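Subject: Re: [davcombe-history] Ruddock brush works, date of closure
Date: March 12, 2019
To: the Davcombe local history list
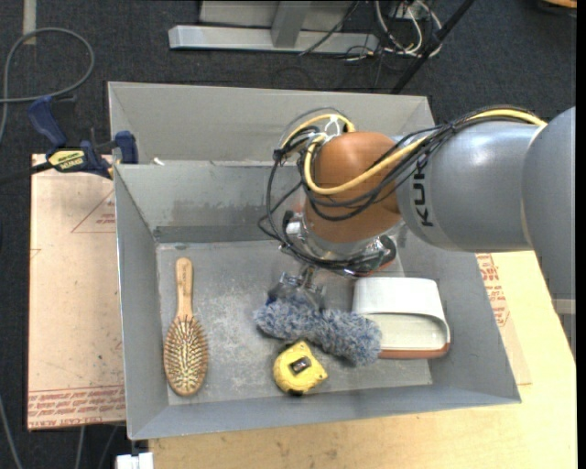

Wooden hairbrush and duster in a metal bin

Thanks for the reply on this. I have left the relevant part of your message in below and answered underneath.

> The trade directory for 1875 lists Ruddock as a brush and
> comb maker at Fadbridge, with a shop in Davcombe. I can't find
> them in anything after the first war. My grandmother always
> said the works burned down, but the rate books show the
> building being let as a grain store, so it must have been
> standing. Does anyone know if the shop carried on after the
> works shut? And is it the same firm that used the Zestus name
> on its boxes, or was that a later owner?

Taking the easy part first, the building did not burn down. There was a fire, but it was in the drying shed on the river side, and it was the shed that went. The newspaper report is short and gives no cause. It says work went on in the main building the next morning. The shed is missing from the next large-scale map, and there is a gap in the wall along the towpath where I think it stood. If you walk down from the Fadbridge end the change in the brickwork is easy to see in winter, less so once the brambles are up.

On the shop, yes, it did carry on, but I don't think it was selling its own goods by then. I have 2 billheads from it, both bought in a mixed lot of paper. The earlier one says "makers of" and the later one says "dealers in", with the same address and nearly the same engraving of the shopfront. Neither has a full date. The later one lists household brushes, dusters, combs and baskets. The wording makes me think they were buying in by that stage, though it could be that somebody at the printers tidied it up.

Zestus is harder. I have always taken it to be a trade name and not a separate owner, but I can't prove it. The name is on a box lid in the museum store with "Fadbridge" under it and no mention of Ruddock. The lid is for a set of clothes brushes. The typeface looks later than the billheads to me, but I am no expert on lettering and would be glad of another opinion. If anyone has a hairbrush at home with either name stamped on the handle, please look before you polish it. The stamping was shallow and wears away quickly.

I would be careful with the trade directories. The entry for the works is repeated word for word over several editions, including the misspelling of the street, so it may have been carried forward without anyone checking. The rate books are better. They are at the record office and have to be ordered a day ahead. The volume you want is number 19 in the Davcombe series. The one before it has water damage and is not being produced at present.

Two things I would still like to find out: where the wood came from, and whether any of the wages books survive. I was told years ago that the beech came from the estate above the village, but I have never seen an invoice for it.

I can bring the billheads to the October meeting if people want to see them. Scans are no trouble either, but please email me off the list, as attachments over a certain size get stripped out.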